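Small parts, long benches: a morning at Corside's new sorting shop

I have a weakness for places where things get sorted. Screws, buttons, seed packets, it doesn't matter, if there's a tray and something to put in it I'm happy. So when word came around that Corside had finally finished fixing up the old Betasetti unit on the edge of town, I was in the car by 7 in the morning with a thermos and no breakfast, which I came to regret by the time I got to Rudd and hit the roadwork.

If you grew up here you'll remember Betasetti as the place with the faded sign and the loading dock where the school buses used to turn. It sat locked for years. Corside took the lease last January and has been quietly painting, rewiring and hauling out junk ever since, and now the back half of the building is a shop for push-button switches, the chunky kind you find on the front of a control panel. You press them at the car wash without giving them a second thought.

I'd pictured something much grander, I admit. What you get is a bright, busy room and a lot of brown worktable, and I liked it all the more for that. The part I hung around the longest was the sorting bench. There's a little green conveyor belt, there are plastic trays in green and red, and there are the switches themselves, which are far prettier up close than I expected (I asked if I could keep one and got a very polite no).
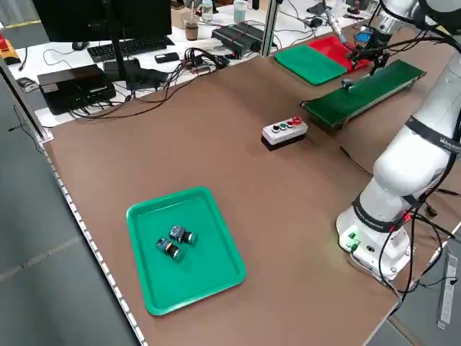
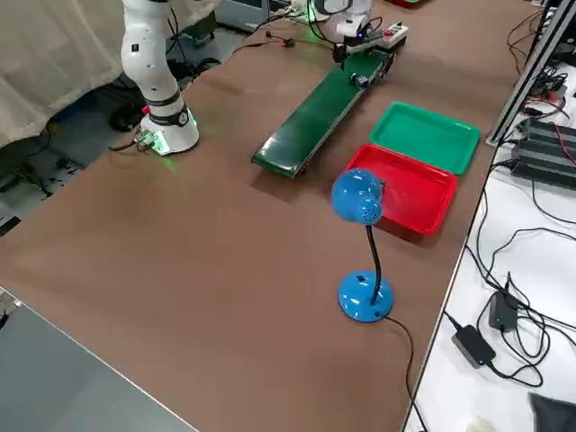
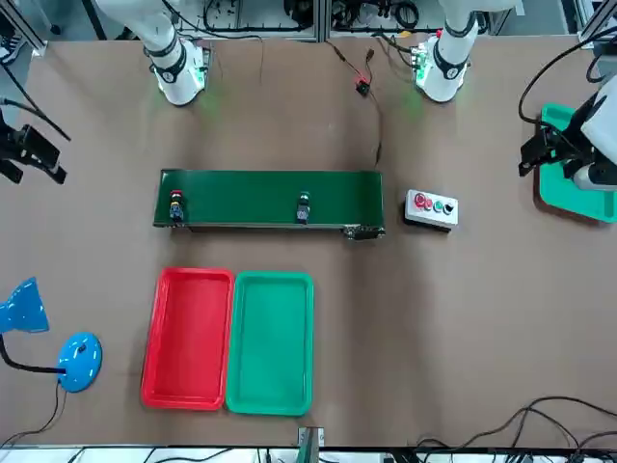 The conveyor and worktable at Corside. The last picture has the switches with the red and green caps.

The switches come in from Merken, up the valley, in flat cartons of 200. Most of them are perfectly fine. The job on this side is to look each one over, check that the cap matches the order, and get it into the right tray before it goes off to be boxed. Green tray for the ones that are good to go, red tray for anything that needs a second look. A scuffed cap will do it, or a body that doesn't sit square on its base. I was shown a reject and could not for the life of me see what was wrong with it. I had it turned around in front of me twice and still couldn't! There was a hairline mark down one side, apparently.

On a good day they get through 2,000, and the hope is to do better than that once the second bench is set up along the far wall. That should happen before summer if the wiring goes to plan. There are 10 people on the payroll at the moment, most of them from right around here, and Corside says it will be looking for a few more when the new bench opens. No experience with switches needed, I was told, though good eyesight helps and so does a tolerance for the radio.

I did have a couple of grumbles to pass along. The parking is terrible, there's one narrow strip on the side of the building and the delivery truck wants all of it. And the people on Mill Lane would still like an answer about the fence, which was supposed to be fixed along with everything else and is leaning worse than ever. Corside tells me it's on the list. I'll keep asking.

If you'd like to see the shop for yourself, they're planning an open morning in April, doors at 9, with coffee in the front office and a walk through the back for anyone who wants it. Kids are welcome as long as they stay with a grown-up and keep their hands off the benches. Wear closed shoes, and park on the street by the library if you can stand the walk.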